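Grasp planner confidence on wrist camera – anyone trust it?

torvik_b
Updated to the Onine planner, build 2805, and it now gives every candidate grasp a score. Mine come back above 0.9 all day long, including the ones that close on air. Is this number tied to anything?

mellowgear
Works for me. Did you redo the hand-eye calibration after updating?

torvik_b
Twice. Same scores.

pliers77
Then it's ranking, not probability. Fine for picking the best of 8 candidates, useless as a threshold. The docs blur that.

mellowgear
Disagree. I ran 300 picks and the low scores really did fail more.

pliers77
On one object, I bet. Try small boxes with the fingers in view.

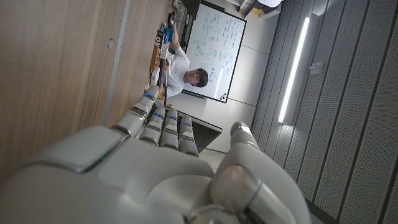
torvik_b
My view is a lot like that: four fingers and a thumb over half the picture, the table running up the left side. I don't believe the depth filter masks all of the hand. Sinditz at least lets you load your own mask.

mellowgear
So load one and post the scores – I'd still blame calibration.

pliers77
And log the failures too, please. Last thread only had the good runs.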